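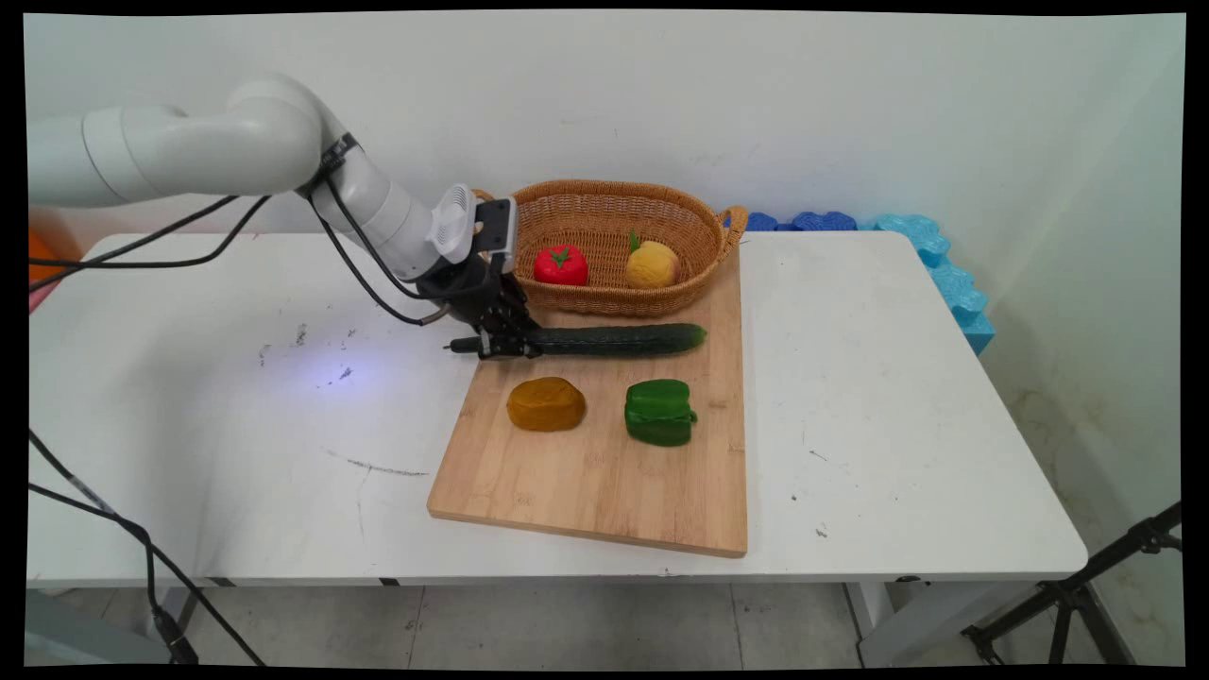
# Board and Basket

A page about produce before it turns into lunch. Most food pages show you the finished salad, with the good bowl and a sprig of something on top. I like the part where the cucumber is still whole and could, in theory, go back in the fridge.

I shop at the Saturn-ring of folding tables they call the Ustlow market, and I shop badly. I go in for onions and come out with whatever was prettiest. This gallery is where the results go, and I add to it when I remember.

**Cucumber, whole, on the board**
Long, green, a little bumpy, and nearly as ambitious as the board it's lying on. Cucumbers this size get sliced thin in my house, salted, and left alone for 18 minutes while I look for the vinegar. The vinegar has been in the same cupboard for years.

**Tomato and yellow company, in the wicker basket**
The tomato kept its little green star, and the yellow fruit kept its stem. I don't wash anything until I need it, so the basket gets to be decorative for a day or so — longer if we order pizza.

## Notes on the equipment

The wooden board lives on the counter at my place because it doesn't fit in any drawer. I oil it when it starts to look thirsty, which the label on the Skodton oil says should be monthly. The label is an optimist. One bottle has lasted me through two apartments.

I have firm feelings about baskets. A handle is good. A braided rim is good. A liner with gingham ruffles is a cry for help. My first basket came from Carvalho, a housewares shop that also cut keys, and it held 1000 clothespins before it ever held a vegetable. Tomatoes were a promotion.

## The house salad

I get asked for this, mostly by people who were served it and are being polite.

- One long cucumber, sliced thin and salted
- One good tomato, cut into wedges
- 100 grams of crumbly white cheese
- Oil, vinegar, black pepper
- Dill, if the dill hasn't died

Drain the cucumber before it meets the tomato. Skip that and you have made soup, and Gasach Street (my side of it, anyway) has had enough of my soup. Bread goes on the side for the dressing at the bottom of the bowl.

More in October, when it's squash season and the basket stops being big enough.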